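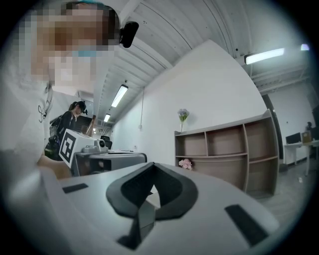
Household Textiles and Laundering
Handout 4: Cotton knits, shrinkage and care labels
Instructor: Rocío Trujillo
Posted Jan 13, 2021

Reading for this unit: Sercombe, chapters on knit structure and finishing. The Prunutley lab sheets are needed for the second half. Bring your own sheet, as there are no spare copies.

1. Woven and knit

A woven fabric has two sets of yarns crossing at right angles. A knit fabric is made of loops, each one pulled through the one before. Most T-shirts, underwear and light sweatshirts are weft knits, where the yarn runs across the fabric from side to side. Jeans, dress shirts and bedsheets are woven.

The loops explain most of how a knit behaves. A loop can change shape without the yarn itself getting any longer. Pull a T-shirt sideways and the loops go wide and short. Pull it lengthwise and they go narrow and tall. When you let go, they move back part of the way. How far they move back depends on the fiber, the tightness of the knit and whether the fabric is wet.

Terms to know:
Wale: a column of loops running the length of the fabric.
Course: a row of loops running across the fabric.
Jersey: a single knit with V shapes on the face and small arcs on the back.
Rib: face and back wales alternating, used at necks and cuffs.
Interlock: two rib fabrics knitted into each other. Heavier than jersey, does not curl at the edges.

Plain jersey curls when cut. The side edges curl toward the back and the top and bottom edges curl toward the face. Check this on your cut sample before you mark it, or you will mark the wrong side.

2. Why cotton knits shrink

Three kinds of shrinkage are covered in this course.

Relaxation shrinkage. Fabric is held under tension on the knitting machine, and again in dyeing, drying and cutting. It leaves the factory longer than it wants to be. Water lets the fibers swell and slide, and the loops go back toward a rounder shape. The garment gets shorter and sometimes a little wider. Most of this takes place in the first few washes.

Progressive shrinkage. Some fabrics keep getting smaller with each wash. Wool does this through felting. Cotton does it to a lesser degree, mainly when it is tumble dried.

Heat shrinkage. This belongs to synthetics that were not heat set, or that are dried hotter than the temperature they were set at. Cotton does not shrink this way. People blame the heat of the dryer for a short T-shirt, but with cotton the tumbling does a lot of the work. The movement frees the loops while the water is leaving.

Ochoa treats the last two together. We keep them apart because the lab results are easier to read that way. If you use Ochoa as a source in your write-up, say which kind you mean.

3. Calculating shrinkage

Mark the fabric before washing. Wash, dry, let it lie flat, and measure the same marks again.

Shrinkage (percent) = (length before − length after) ÷ length before × 100

Worked case. Two marks are placed 1000 mm apart along the wales. After one wash and one tumble drying they are 939 mm apart. The loss is 61 mm. Divide by 1000 and multiply by 100, which gives 6.1 percent.

A negative result means the fabric grew. This is common across the width of a single jersey and is not an error. Report it with the minus sign.

Always give length and width separately. A shirt that loses length and gains width may have nearly the same area as before, and an area figure would hide the problem.

4. Printed shirts

A print is a second layer on top of the knit, and it does not move the way loops move. Plastisol ink sits on the surface. Water-based ink goes into the yarn and leaves the fabric softer. Transfer film is a sheet held on by adhesive.

When the fabric under a plastisol print shrinks, the print may pucker at its edges. Large solid areas show it most. Thin line designs show it least, as there is a lot of bare fabric between the lines for the loops to move in.
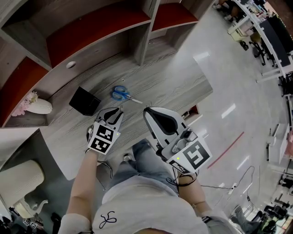 Cracking is a separate fault. It comes from ink that was not fully cured, or from stretching the shirt past what the ink can take. Turning the shirt inside out before washing reduces rubbing on the print. It does nothing for a print that was badly cured to begin with.

Ironing directly on plastisol will melt it onto the iron. Turn the shirt inside out or use a cloth.

5. Denim

Denim is a twill weave, usually with a dyed warp and an undyed weft. The indigo sits mostly on the outside of the yarn, so it rubs off at the knees, the pocket edges and the hem. The white core then shows.

Raw denim has had no shrinkage treatment. Sanforized denim has been compressed lengthwise by machine before cutting, so most of the shrinkage is already gone when the jeans are sewn. Leg twist, where the side seam wanders toward the front of the shin, comes from the twill pulling in one direction as it relaxes. Some mills skew the fabric in advance to correct it.

Wash dark denim with other dark items. Cold water slows the dye loss but does not stop it.

6. Care label symbols

There are five basic shapes, and they normally appear in this order on international labels:

Washtub: washing
Triangle: bleaching
Square: drying
Iron: ironing
Circle: professional cleaning

A circle inside the square means tumble drying. A cross through any shape means do not do it. Dots stand for heat, and more dots mean more heat. A bar under the washtub means a gentler cycle, and two bars mean gentler still. A hand in the tub means wash by hand.

The label gives the harshest treatment the maker is willing to stand behind. A gentler treatment is always allowed. Students often read the label as the recommended setting and lose marks for it on the test.

American labels may use words in place of symbols. "Dry clean" and "dry clean only" do not say the same thing. The first names a safe method. The second warns that washing is expected to do damage.

7. Lab work

Work in pairs. Each pair gets one piece of jersey and one piece of denim.

Let both pieces lie flat overnight before marking. Do not iron them.
Mark length and width with the laundry pen. Ballpoint washes out.
Write your initials in the corner, well away from the marks.
Wash on the normal warm cycle with the ballast cloths already in the machine.
Tumble dry the jersey. Line dry the denim.
Lay both flat again before the second measurement. Smooth them by hand but do not pull.

Record everything on the Prunutley sheet in millimeters. Several people used inches last term and converted at the end, and the rounding made small changes disappear.

If your denim shows no measurable change, write zero. Do not leave the box empty.

8. Questions that came up in class

Unshrinking a shirt. Soaking in cool water with hair conditioner and then stretching does make a cotton shirt longer for a while. The conditioner lets the yarns slip over each other. The loops go back at the next wash.

Buying a size up. This helps with length only if the extra length is larger than the loss. Check the body length in the size chart, not just the chest.

Preshrunk. On a label this usually means the fabric was treated before sewing. It does not promise zero shrinkage. Look for a stated percentage if there is one.

Fabric softener. It coats the fiber and makes towels less absorbent. It has little effect on shrinkage in either direction.

Penov has a short section on blends that some of you asked for. It is on reserve at the front desk under the course number, 139. Cotton and polyester blends shrink less than pure cotton because the polyester part holds its length. They also pill more. The fiber ends work loose and tangle, and the strong polyester fibers keep the pills from falling off.

Next handout: wool, felting and hand washing. Lab sheets are due before that class. Final projects are presented in June, and topics need to be approved before you buy any fabric.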